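July, Lehtinen bench, notebook entry 7

Grip-loss fault is back. It had been quiet since we swapped the Trotach cable, so I had stopped looking at that side. The left arm dropped a full soda bottle from lift height at 2:40 in the afternoon, then closed on nothing and reported a good grasp. No one's hands were near it. Bottle dented, cap held.

Log shows 1,138 cycles since the last reset. Finger position at the drop read 6 mm narrower than the bottle, so the controller knew the width was wrong and carried on anyway. The width check is in the Stavemex config and it was set to warn only. I don't know who set it that way or when. It may have shipped like that.

Motor current dipped twice before the drop, both times during the swing out of the basket. I first blamed the pads. Wiped them with alcohol and ran again, same dip at the same joint angle. Put the old pads on, same thing. So the pads are out of it, though the crosshatch still picks up dust and should go on the weekly wipe list.

Next suspect is the connector behind the wrist. With the arm powered down I could move the plug by hand. The latch clicks but doesn't hold. Tosemska sent the replacement housings in the spring and they are in the second drawer – use the ones with the long latch.

Changes made today:
Width check set to stop, both arms.
Lift speed cut by half until the housing is replaced.
Grasp timeout left at 199 ms. Please don't touch it while I'm chasing this, I need the logs to match.

Bottles go in the wire basket as before. Keep forearms off the table on the arm side when it is enabled. The stop button doesn't help much if you have to reach across the arm to get to it, and I want it moved to the front edge before the speed goes back up.

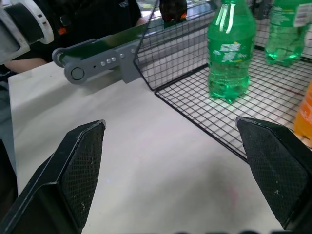 Still to do: fit the housing, repeat the run at half speed with full bottles, then at normal speed. If the dip is still there with a good latch, I'll pull the wrist cable and check it end to end.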